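Laundry Room Check, Ukik Apartments, April

Walked by Lourenço Veloso, with a flashlight and low expectations

Dryer lint screens: PASS. Clean on all but the end machine, which had enough in it to knit a second tenant.

Dryer vent duct: FAIL. Crushed flat behind the end machine. Tagged out of service until Teixeira sends someone. Please do not un-tag it. I will know.

Washer hoses: PASS. The Hilludier hoses put in last year show no bulges or rust at the fittings.

Floor drain: PASS, after I removed a sock.

Fire extinguisher: PASS. Gauge in the green, pin in place. It had a hat on it. The hat is at the office.

Exit path: FAIL. Needs to be clear by Saturday. A bicycle is not a shelf, and neither is the doorway it was leaning in.

Outlets: PASS. Test button works on both. The power strip taped to the wall is gone now.

Water heater closet: PASS WITH COMMENT. Nothing may be stored within 18 inches of the heater. This includes paint, and it very much includes the 7 cans of it I carried out.

Folding table: PASS. Steady, no sharp edges, no wobble.
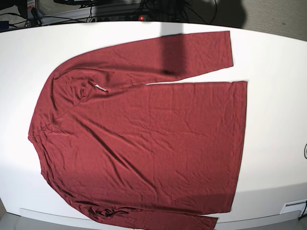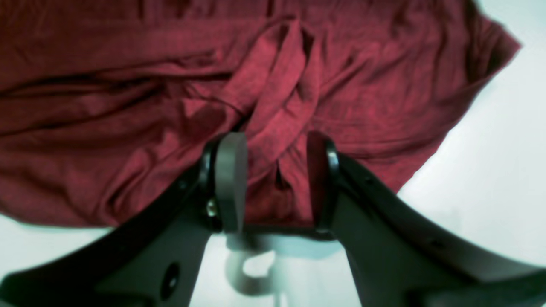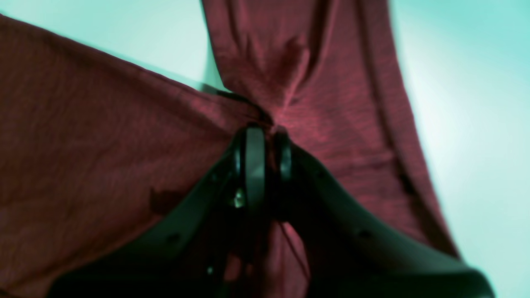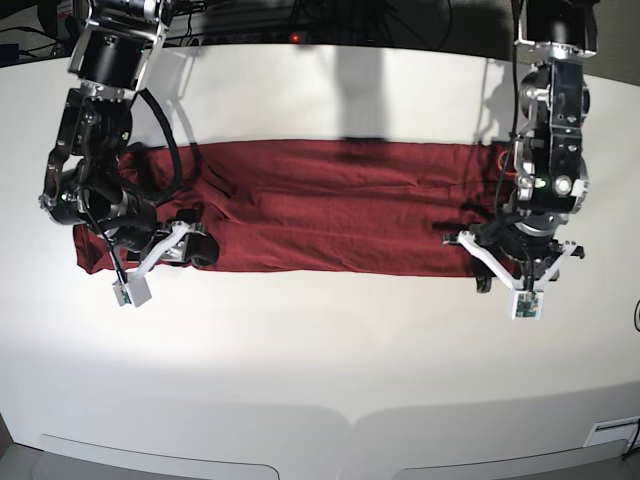 Photos: Ploteo

Lighting: PASS WITH COMMENT. One tube flickers over the sink. Replacement ordered.

Detergent shelf: FAIL. Unlabeled jug of blue liquid. Could be softener, could be windshield washer. Label it or lose it.

Still open from last time: handrail screw on the second step, door closer that slams. I have written these down again, in darker ink.

Next walk-through is at the end of the month. Questions go in the box by the office door.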